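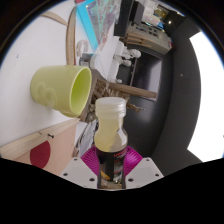

4.2 Recipientes transparentes e a fronteira entre arrumado e em uso

A literatura sobre organização doméstica costuma tratar a mesa como superfície de passagem: os objetos chegam, são usados e regressam ao lugar de origem. O modelo de Michiels, que serviu de ponto de partida a este trabalho, vai mais longe e atribui a cada recipiente um único estado em cada momento (guardado, em uso, a escorrer, esquecido). Temos dúvidas quanto à utilidade dessa grelha. Aplicada às habitações do conjunto Sevstead, produziu 491 registos classificados, dos quais 135 receberam estados diferentes dos dois codificadores. Uma discordância dessa ordem dificilmente se atribui à distração de quem codifica. Parece-nos mais plausível que as categorias estejam mal desenhadas.

O caso das garrafas é instrutivo. Uma garrafa de plástico transparente com tampa de rosca e um líquido amarelo-pálido, ligeiramente turvo, no gargalo e no ombro pode ser uma bebida, um tempero, um produto de limpeza ou o conteúdo de outra embalagem para ali transferido. O rótulo escuro, com pequenas manchas de vermelho e branco, não se lê à distância a que a maioria dos registos foi feita. O protocolo original manda, nestas condições, inferir a função a partir dos objetos vizinhos. Trata-se de uma regra cómoda, mas circular: se a vizinhança define o objeto e o objeto contribui para definir a vizinhança, qualquer mesa acaba por parecer coerente.

Veja-se o que sucede quando a regra é seguida à letra. Um copo de plástico verde-amarelado junto de um escorredor de madeira leva o codificador a escrever «zona de lavagem», e a garrafa passa, por arrastamento, a detergente. Com uma caneca e um frasco ao lado, a mesma garrafa torna-se bebida ou condimento. Nenhuma das duas leituras foi confirmada junto dos moradores, e os autores do protocolo não explicam por que razão dispensaram essa confirmação. Em Wultusen, onde as entrevistas foram feitas, 52 atribuições de função tiveram de ser corrigidas, e a maior parte dizia respeito a recipientes transparentes.

Figura 6. Garrafa de rótulo escuro segura entre duas peças magenta caneladas, com caneca verde-amarelada e frasco de tampa branca. 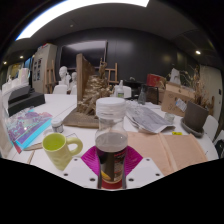
Acresce que a vizinhança raramente é homogénea. Sobre um mesmo tampo branco convivem loiça, papel ilustrado de cores vivas, um frasco de etiqueta cinzenta e peças de finalidade incerta, e o codificador tem de decidir quais destes elementos contam como contexto e quais são ruído. O manual Plurus recomenda considerar «os objetos funcionalmente próximos», o que pressupõe conhecida a função que se pretende determinar. Na prática, os codificadores escolheram quase sempre a loiça e ignoraram o papel. A escolha é compreensível numa equipa que procurava cozinhas; numa equipa que procurasse secretárias, o resultado teria sido outro.

Também o escorredor merece reserva. A sua presença foi tratada como indício forte de loiça lavada, quando em várias habitações servia de prateleira, de suporte para panos ou de lugar para aquilo que não tinha lugar. Entre as ripas de um destes escorredores encontravam-se coisas claras e amarrotadas que a grelha obrigou a registar como «a escorrer», por falta de alternativa. O estado «esquecido» teria sido igualmente defensável, e igualmente frágil.

Poder-se-ia objetar que estes são casos marginais e que, em amostras maiores, os erros se compensam. Não encontrámos fundamento para essa confiança. Os desvios observados vão todos no mesmo sentido: o protocolo tende a ver atividade culinária onde existe apenas acumulação. Aumentar a amostra tornaria a estimativa mais estável sem a tornar mais correta, e a comparação entre habitações herdaria o mesmo enviesamento.

Na análise que se segue, adotámos por isso uma solução menos ambiciosa. Cada recipiente é descrito pelo que nele se verifica diretamente (material, tampa, conteúdo visível, posição), e a função fica em branco sempre que o rótulo seja ilegível e falte o testemunho do morador. Perdem-se registos, e a secção seguinte discute quantos podem ser perdidos antes de a comparação deixar de fazer sentido. Mantivemos a categoria «em uso» apenas para objetos cuja utilização foi presenciada pelo codificador, com indicação separada dos casos em que este chegou à habitação a meio da tarefa.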